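Wasine pool lab notebook, turn analysis
June 7, 2019
3 comments | 12 shares

Reran the wall-contact script on the Flelton set this morning. 862 turns in total, all freestyle, all from the 25 yard lanes. The old version took the first pad signal as foot contact, so any swimmer who brushed the pad with a hand on the way in got a turn time that was too short. The new version waits for the pressure to pass the threshold and stay there for 40 milliseconds. Short touches drop out. Median time on the wall went up slightly, as expected. The spread came down more than I thought it would.
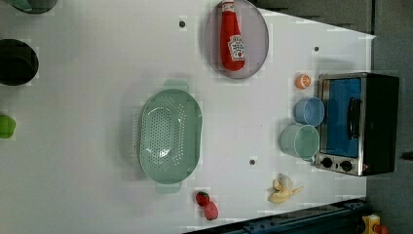

Stavros Pappas
Turn timing and data, Wasine

Threshold is still set by hand. I tried three values on the Abera sprint group and the two lower ones gave the same order of swimmers. The highest one lost the lightest swimmers on their last lap, where the push-off gets weak. Keeping the middle value for now. It is written in the header of the config file, so please don't change it in the script.

Pad in lane 4 reads high at the left edge. Swapped it with the spare and the offset moved with the pad, so the wiring is fine. Marked it with tape. Do not use it for backstroke until it has been zeroed again.

Distance sets are a separate problem. The 4000 yard session from Fleltard has clock drift between the pads and the underwater video, almost a full stroke by the end. I corrected it with a straight line between the first and last push-off. Good enough for turn counts and splits. Not good enough for breakout distance, and those columns are blank in the export on purpose.

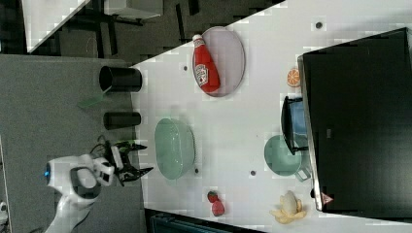

Fleltard: we see the same drift on our side, but it jumps at the rest intervals, so a straight line will put the error in the wrong repeats. Try fitting each repeat by itself and check the first push-off after every rest.

Will do that next. Needs the rest times, which are on the coach's sheet and not in the file. Also to do: rerun the Abera butterfly turns with the two-hand touch rule on, and split open turns from flip turns before anyone averages them again.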